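Beschaffung eines kleinen Greifarms für die Pfandflaschensortierung: Welche Positionen gehören in den Haushaltsansatz?

Gestellt in: Automatisierung / Planung und Beschaffung
Eingestellt von: Werkhof_Skerkow
3 Antworten

Sehr geehrte Mitglieder,

unsere Einrichtung in Skerkow betreibt eine Annahmestelle für Leergut mit angeschlossenem Schulungsraum. Für das kommende Haushaltsjahr ist vorgesehen, einen kleinen Roboterarm anzuschaffen, der leere Kunststoffflaschen aus einem Karton entnimmt und auf einem Tisch ablegt. Ein Dauerbetrieb ist nicht beabsichtigt. Die Anlage soll zunächst der Erprobung und der Unterweisung dienen; eine spätere Übernahme in den Annahmebereich wird gesondert entschieden.

Für die Maßnahme steht ein Ansatz von 2156 Euro zur Verfügung. Darin müssen sämtliche Nebenkosten enthalten sein, da eine Nachbewilligung im laufenden Jahr nach unserer Haushaltsordnung ausgeschlossen ist. Die Anmeldung der Mittel hat bis Ende Februar zu erfolgen.

Es liegen zwei Richtungen vor. Zum einen wurde uns ein fertig montierter Arm der Firma Petersen angeboten, einschließlich Steuerung und Netzteil, jedoch ohne Greifer. Zum anderen wird intern ein Bausatz mit gedruckten Kunststoffteilen und handelsüblichen Servomotoren bevorzugt, der in der Anschaffung erheblich günstiger wäre. Die Teile könnten in einer Druckwerkstatt in Grorkville bestellt werden.

Wir bitten um Auskunft zu folgenden Punkten:

Welche Positionen werden bei einem solchen Vorhaben regelmäßig übersehen?
Ist es vertretbar, einen Bausatz zu beschaffen, wenn die Montage durch eigenes Personal erfolgt?
In welchem Umfang sollten Ersatzteile bereits mit der Erstbeschaffung bestellt werden?

Für Hinweise aus vergleichbaren Einrichtungen danken wir im Voraus.

Beschaffungsstelle_Nord
Als hilfreich markiert

Die Anfrage lässt sich nur beantworten, wenn Arm und Greifer haushalterisch getrennt betrachtet werden. In den uns bekannten Verfahren wurde überwiegend der Arm verglichen, also Reichweite, Traglast und Preis. Die späteren Mehrkosten entstanden dagegen fast immer am Greifer und an der Zuführung. Beim Angebot der Firma Petersen ist daher vorab zu klären, welche Greifer an den Flansch passen und ob die Steuerung einen zusätzlichen Motor ansprechen kann. Diese Auskunft sollte schriftlich vorliegen, bevor das Angebot in die Wertung geht.

Zur Aufteilung der Mittel empfehlen wir, 20 Prozent des Ansatzes nicht zu verplanen und als Reserve für Änderungen nach der ersten Erprobung vorzuhalten. Der Rest ist mindestens auf folgende Positionen zu verteilen:

Arm mit Motoren und Steuerplatine
Netzteil, Leitungen, Kabelbinder, Absicherung
Greifer einschließlich eines zweiten Satzes Finger
Befestigung am Tisch
Behälter für die Zuführung, in einheitlicher Größe
Kamera, sofern die Lage der Flaschen erkannt werden soll
Sicherheitsunterweisung und Not-Halt
Versandkosten, gegebenenfalls Einfuhrabgaben

Die Behälter werden häufig vergessen. Ein beliebiger Karton aus dem Lager genügt für einen Vorversuch, für eine wiederholbare Erprobung jedoch nicht, weil Wandhöhe und Öffnung darüber entscheiden, wie der Greifer zwischen die Flaschen gelangt. Wir raten, eine Sorte festzulegen und davon einen Vorrat zu beschaffen.

Zum Bausatz: Vertretbar ist dieser Weg, wenn die Arbeitszeit ausgewiesen wird. Wir haben für die Montage eines vergleichbaren Arms 5 Arbeitstage angesetzt und diese Zeit auch benötigt. Wird sie nicht beziffert, erscheint der Bausatz im Vergleich günstiger, als er ist. Ferner ist zu prüfen, wer nach der Montage als Hersteller der Anlage gilt und damit die Verantwortung für die Gefährdungsbeurteilung trägt. Diese Frage sollte mit der für Arbeitssicherheit zuständigen Stelle vor der Bestellung geklärt werden.

Bei den Ersatzteilen unterscheiden wir nach Verschleiß. Motoren wurden bei uns in einer Stückzahl von 3 mitbestellt, gedruckte Finger satzweise, Platinen nicht. Bei gedruckten Teilen sollte die Druckdatei Bestandteil der Lieferung sein, damit Sie für eine Nachbestellung nicht an die Werkstatt in Grorkville gebunden sind.

mk_technik

Petersen nehmen. Bausätze sind in der Verwaltung immer ein Problem, am Ende kennt sich nur eine Person damit aus. Zum Greifer kann ich nichts sagen.

Lehrwerkstatt_Skutia

Den Ausführungen der Beschaffungsstelle wird im Wesentlichen zugestimmt. Im Projekt Skutia wurde ein gedruckter Arm für leere Getränkeflaschen beschafft; ergänzend teilen wir mit, was in unserem Leistungsverzeichnis gefehlt hat.

Erstens war die Lage der Flaschen nicht beschrieben. Eine stehende Flasche im Karton und eine liegende Flasche auf der Tischplatte stellen unterschiedliche Anforderungen an den Greifer. Im ersten Fall muss die Spitze von oben in einen engen Zwischenraum eintauchen, im zweiten müssen die Finger den Flaschenkörper seitlich umfassen. Wer beides verlangt, muss beides in die Leistungsbeschreibung aufnehmen und bei der Abnahme vorführen lassen.

Zweitens fehlte eine Angabe zum Verschluss. Flaschen werden mit und ohne Deckel abgegeben. Ein Greifer, der auf den Deckel ausgelegt ist, eignet sich nicht ohne Weiteres für den offenen Hals. Auch durchsichtiger Kunststoff ist zu nennen, wenn eine Kamera zum Leistungsumfang gehört, da Spiegelungen die Erkennung erschweren können.

Drittens wurde die Stellfläche zu knapp bemessen. Neben dem Arm und dem Karton muss auf dem Tisch Platz für die Ablage bleiben, und die Leitungen dürfen den Schwenkbereich nicht kreuzen. Zur Veranschaulichung der beiden Lagen:

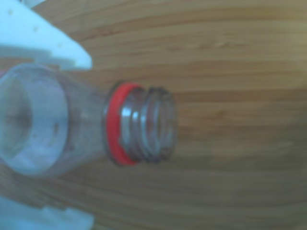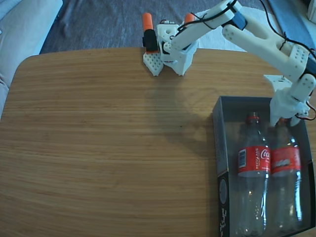
Für die Leistungsbeschreibung haben wir daraus eine kurze Tabelle mit den Spalten Lage, Verschluss, Behälter und Ablageort gebildet. Jede Zeile ist zugleich ein Prüffall der Abnahme. Die Bieter konnten damit deutlich genauer kalkulieren, und zwei Rückfragen aus dem ersten Verfahren haben sich erübrigt.

Zum Kostenvergleich ist anzumerken, dass ein fertig montierter Arm ohne Greifer nach unserer Auffassung kein wertbares Angebot für die beschriebene Aufgabe darstellt. Wir empfehlen, bei der Firma Petersen ein ergänztes Angebot einzuholen und erst danach zu entscheiden. Sollte die Summe den Ansatz übersteigen, kann die Kamera als Bedarfsposition ausgewiesen und in das folgende Haushaltsjahr verschoben werden. Für die Unterweisung genügen zunächst fest eingestellte Positionen.

Kommentar von Werkhof_Skerkow

Wir danken für die Auskünfte. Ein ergänztes Angebot einschließlich Greifer wurde angefordert und soll bis Montag vorliegen. Die Reserve wird in der vorgeschlagenen Höhe angemeldet. Offen ist noch, ob die Arbeitszeit für die Montage im selben Ansatz oder im Personalhaushalt nachzuweisen ist; hierzu wird die Kämmerei beteiligt.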